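# 皿一枚、お椀ひとつ。ロボットに家事はまだ早い?

うちの食洗機は、入れるところと出すところを私がやっている。つまり家事のいちばん面倒な部分は丸ごと人間の担当で、機械は真ん中のおいしいところだけ持っていくのだ。ずるい。十年前に買ったときは「これで台所から解放される!」と家族に宣言したのに、いまだに毎晩、濡れた茶碗を持って流しの前に立っている。

そんなわけで、家事ロボットという言葉にはめっぽう弱い。洗濯物をたたむ機械の動画を見れば再生ボタンを三回は押すし、展示会があると聞けば電車を乗り継いで出かけていく。そして毎回、帰りの電車で少しがっかりしている。今回こそは、と思って訪ねたのがPurnsideの作業室だった。二本腕のロボットに台所仕事を覚えさせている、小さなチームである。

通された部屋は拍子抜けするほど静かだった。もっとこう、火花とか、ガシャンガシャンいう音とか、そういうものを勝手に期待していたのだけれど(工場と勘違いしている)、聞こえるのは空調の音と誰かがキーボードを叩く音くらい。今日の課題はお椀だと言われた。お椀をどうするんですか、と聞いたら「つかんで、動かします」。それだけ? それだけです。

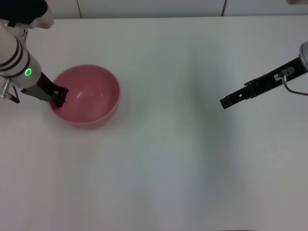 で、私は正直なところ、五分で飽きるだろうと思っていた。お椀をつかむなんて、うちの甥っ子が二歳でやっていたことだ。しかもあの子はつかんだうえに投げていた。ところが見始めると、これが妙に目を離せない。近づいて、ちょっと止まって、角度を変えて、また近づく。応援したくなるのだ。そこ、もうちょい右! と、口には出さないが肩に力が入る。

チームのDagim Tufaさんに、どこがそんなに難しいのかと聞いてみた。すると、お椀は縁が薄くて丸いから困るのだという。箱なら両側から平らにはさめばいい。お椀は縁を片側だけつまむことになるので、つまむ位置が少しずれると傾くし、力を入れすぎれば滑って逃げる。人間は指の腹がやわらかいおかげで、そのへんを何も考えずに吸収しているらしい。言われて自分の指をしみじみ見てしまった。五本もあるし、やわらかいし、濡れても錆びない。案外いい道具を持って生まれてきたものだ。

ここで数字の話を少し。Purnsideではこのお椀の課題をもう489回やらせていて、そのうち最初の176回は人間が遠隔で操縦してお手本を見せたものだそうだ。残りがロボットの自習ということになる。成功率を聞いたら「条件によりますね」と、にこにこしながらはぐらかされた。取材をしているとこの「条件によりますね」には本当によく出会う。照明の条件、置き場所の条件、お椀の条件。うちの台所は条件でいえば最悪の部類だと思う。夕方は西日が差し込むし、調味料の瓶は倒れているし、お椀はたいてい納豆のついた箸と一緒に沈んでいる。

もうひとつ教えてもらって面白かったのが、目の話だ。人間の目は顔についているから、手がお椀に近づいても見ている場所は変わらない。ロボットの場合は手首にもカメラを載せることがあって、そうすると手が動くたびに目も一緒に動く。腕をぶんと振れば、景色もぶんと流れる。自分の手の甲に目がついていて、その状態で皿洗いをするところを想像してみてほしい。私は想像しただけで酔った。 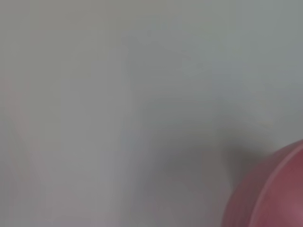
そこまでして手首に目がいるのか、という疑問にはKourosh Hassanpourさんが、いります、と即答した。最後の数センチは上から見ていてもわからない、手の陰に隠れてしまうから、というのが言い分だ。ぶれた絵も捨てずに残しておくそうで、きれいな絵ばかり見て育ったロボットは本番で慌てますよ、とも言っていた。受験生の親みたいな口ぶりである。

とはいえ私がいちばん聞きたいのは、もっと俗っぽいことだ。で、いつうちに来るんですか。

Hassanpourさんの答えは慎重だった。置いてあるものを一個つかむ、動かす、ならだいぶできる。重なった食器の山から一枚ずつはがすのは、まだつらい。泡がついていたらもっとつらい。そして「片づけて」の一言で全部やるのは、別の競技だと思ってください、とのこと。別の競技! うちではその「片づけて」の一言が毎晩飛び交っているのに(たいてい無視されているけれど)。

では店や工場ならどうか。こちらは少し景気のいい話になる。食器を扱うBruvbyの倉庫では、検品台から箱へ器を移す作業に二本腕の機械を試しに入れているという。同じ形の器が同じ向きで流れてくるので、家の流しよりずっと素直な職場だ。それでも隣に人がひとりついていて、機械が迷うとちょいと手を貸す。最長で30分、ひとりで放っておけた日もあったそうだ。30分あれば、私ならコーヒーを淹れて、飲んで、もう一杯淹れている。

一方、食堂を何軒か持つEsfahaniでは、下膳の自動化をいったん見送ったと聞いた。料理の残った皿が相手だと、つかむ前に「これは何か」を見分けるところで時間を食う。丸めたおしぼりと食べかけの餅を区別しろと言われたら、私だって薄暗い店ではあやしいものだ。機械を責める気にはなれない。

作業室に戻ると、まだお椀をやっていた。当たり前だけれど、ロボットは「もういいや」とならない。私は流しに三枚残った皿を見て「もういいや、明日」と思う夜が週に何度もあるので、そこだけは素直に尊敬する。Tufaさんに、見ていて飽きませんかと聞いたら、飽きるけど、うまくいかない回のほうが見どころが多いんですよ、と返ってきた。つまむ位置が浅いのか、手首の傾きが足りないのか、画面を止めて二人で言い合うのだそうだ。昼ごはんのときまでやっていて、気づくと自分の味噌汁のお椀を妙な角度で持っているらしい。その気持ちはちょっとわかる。私もその晩、自分の指がお椀のどこに当たっているのか気になって、洗いものに倍の時間がかかった。

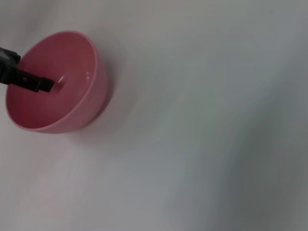

## それで、買えるのはどれ?

家庭用をうたう機械はいくつか話を聞いてみた。Nalnessの卓上アームは、決まった場所に置いた食器を水切りかごへ移すところまでを目標にしているそうだ。発売は7月を目指しているとのことで、値段はまだ教えてもらえなかった。

我が家に置くとしたら、と帰ってから巻き尺を出して台所を測ってみた。炊飯器をどかせば、小さい腕が一本なら置けそうだ。二本は無理。炊飯器をどこへやるかは家族会議になるし、「決まった場所に置く」のは結局私の仕事になりそうな気配がする。それでも水切りかごへ移してくれるなら、かなり心が揺れる。あの作業、地味に腰にくるのだ。

発売されたら貸してもらえないかと、Nalnessにはもうメールを出してある。返事が来たら、いちばん散らかった日の流しで試すつもりだ。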